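Laser Hair Removal: Frequently Asked Questions
Kima Skin Clinic

How does the treatment work?
The laser emits light that is absorbed by the pigment in the hair shaft. The light converts to heat, and the heat damages the follicle. Only follicles in the active growth phase respond. Hairs in the resting phase are unaffected and have to be treated at a later session.

How many sessions are needed?
Most body areas take six to eight sessions. Facial areas affected by hormones often take more. The interval is four to six weeks for the face and eight weeks for the legs and back. Shorter intervals do not speed up the result.

Is the result permanent?
The accepted term is permanent reduction. Some follicles recover, and new ones may become active with age or hormonal change. Plan on one or two maintenance sessions per year after the initial course.

Which hair and skin types can be treated?
Dark, coarse hair responds best. White, gray, red and very light blond hair contains too little of the target pigment and is not accepted for treatment. Darker skin is treated with a longer wavelength and a lower setting. A patch test is required for all skin types and is read after 48 hours.
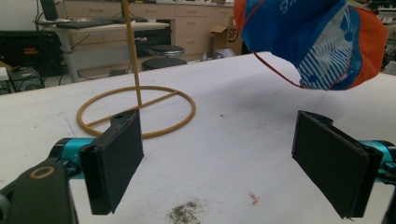

Patch tests are repeated if more than six months have passed since the last session, if a new medication has been started, or if the area has been tanned. The repeat test is free of charge.

How should I prepare?
Shave the area the day before. Do not wax, thread or pluck for four weeks before a session, as the root must be in place. Avoid sun exposure and self-tanning products for the same period. Arrive without deodorant, lotion or makeup on the area.

Does it hurt?
Clients usually compare it to a rubber band snapping against the skin. The upper lip and bikini line are the most sensitive. Numbing cream may be used on small areas only, and only after discussion with the practitioner.

What happens afterward?
Redness and slight swelling around the follicles normally settle within a day or two. Treated hairs shed over one to three weeks. Use sunscreen on exposed areas. Skip hot tubs, saunas and hard exercise for 24 hours. Call us if you see blistering or crusting.

Who cannot be treated?
We do not treat during pregnancy, over tattoos, on broken skin, or on anyone under 16. Clients aged 16 or 17 need a parent or guardian at the consultation. Tell us about any drug that increases sensitivity to light.

Who performs the sessions?
Vesna Kolev and Jirayu Khunthong. Consultations for darker skin types are booked with Subbarao Raju.

What does a course cost?
A course of six sessions for the lower legs is $700. Full legs are $1,000. A single underarm session is $77. Unused sessions can be moved to another area of equal price.

Last updated: April

Related
Electrolysis or laser for gray hair
Ingrown hairs: causes and treatment
Chemical peels: frequently asked questions
Sunscreen after skin procedures
Cancellation policy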